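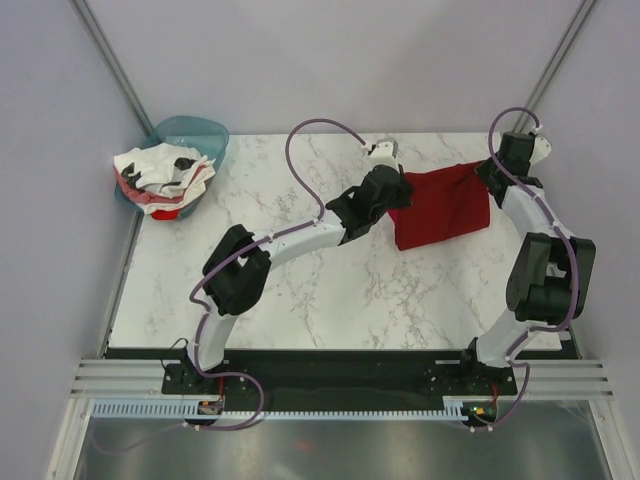
The Vanine basin in its corner, with a dark red cloth out on the marbled top.

I've been meaning to write up the Vanine laundry basin for ages, and as the old wicker one has finally gone to the tip (after 11 years, bless it) I've run out of excuses. Joyce Kariuki recommended it to me last October, when I was moaning about snagged tea towels, and I'm so glad she did! It's a simple thing, a see-through teal tub with rounded corners, but it has made folding day a good deal more pleasant in our house.

The smooth inside is what won me over. I can drag out a napkin by one corner and it simply comes, even from the bottom of the heap, where the wicker would have had a thread out of it. It wipes clean with a damp cloth too, and the colour is lovely next to a pale worktop. 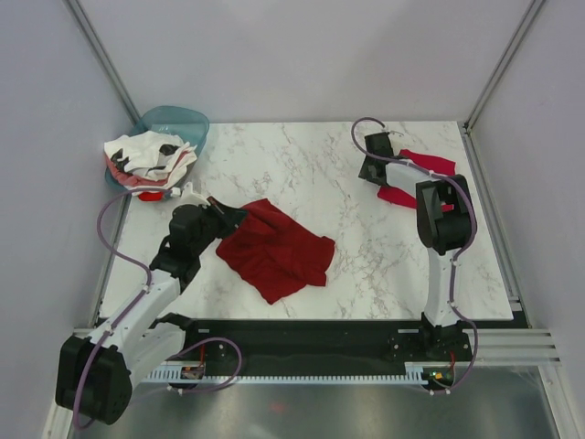 Size is where I'd ask you to think a bit before buying, especially if you wash for a big family like Lihua Li's next door. I'm a dreadful one for tossing everything in anyhow, and crumpled fabric takes up far more room than you'd expect: the whites on top end up hanging over the rim while the far side of the basin still has space in it. Give it a shake and push things across and you'll get more in, though I never remember to.

My other grumble is the lack of proper handles. With a heavy load I need both arms round it, and our stairs are narrow, so Brian usually ends up being called. We have 2 now, one for whites and one for everything else, which I don't keep to nearly as well as I said I would. I'd still buy it again, and I've got my eye on the smaller one for pegs.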